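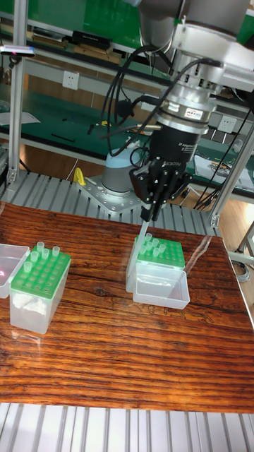

Re: Open day at Clamby, tip transfer demo

Mar 8, 2021

> Will the Disetix cell be running for visitors, or is it slides again? We have 40 signed up and I need to plan the slots.

Running. The arm moves clear tips between two green racks on the wood-grain table, one at a time. Groups of up to 3 at the bench, please.

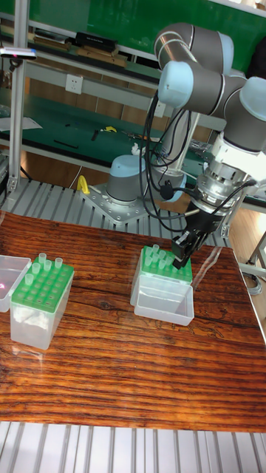 Approach height is set per rack in the Mussa config. Leave it alone during the visit. If a pick faults, stop, home the arm and restart from the same hole. A full demo slot is some 52 minutes with questions.

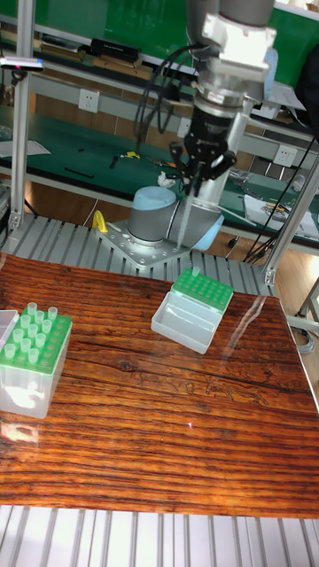

Force logging stays on for the whole day and goes to the Forelero share under job 773. Visitors can have the plots on request. Next open day is in September, same cell.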